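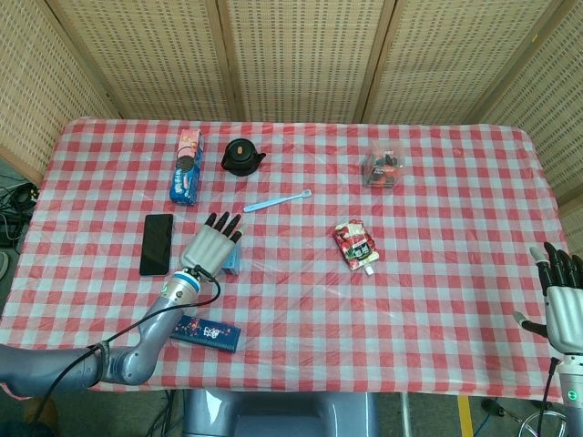
Clearing a table is the chore I would hand over first. It takes no skill, it comes round three times a day, and it never stays done. So when people ask me whether machines can do housework yet, I ask them about the table.

My answer is no, with a few exceptions. A dishwasher does one job well because we agreed long ago to load it ourselves. A robot with arms and hands is being asked to do the loading, and that is the harder half. A plastic spoon lying flat gives fingers very little to get hold of. A teapot has one good place to hold it and several bad ones. A pouch of fruit changes shape when you squeeze it, and a box of strawberries has to be lifted without the lid coming off. Then there is the phone, which shouldn't go in the cupboard with the biscuits. A child of six sorts all this out while talking about something else.

I spent part of July reading the trial notes that Treloar put out on its two-armed machine at the Waklow site. Over 3321 attempts at picking up ordinary kitchen things, the hands did better than I expected with boxes and much worse with cutlery. A plastic tablecloth made matters harder, as a crease can lift one end of a spoon or hide the edge of it. The longest run without help was 13 objects. I can't think of a family breakfast that leaves fewer.

The shop floor is further on, and I don't want to be unfair about that. Drutex has had arms packing window fittings for years, 200 to a crate, and they don't get bored. But the fittings arrive the same way up every time. Somebody laid out the line so that they would. No one is going to lay out my kitchen like that, and I wouldn't want to live in it if they did.

Ferkach says it will have a home model ready to rent within two years. Perhaps it will. I would ask to see it clear a table it hasn't met before, with the shopping still out and a phone among it — and I'd want to see it done on 11 different tables, at the speed it would work in my house. A sped-up film tells me very little.

Until then I'd keep the money and wipe the cloth down myself.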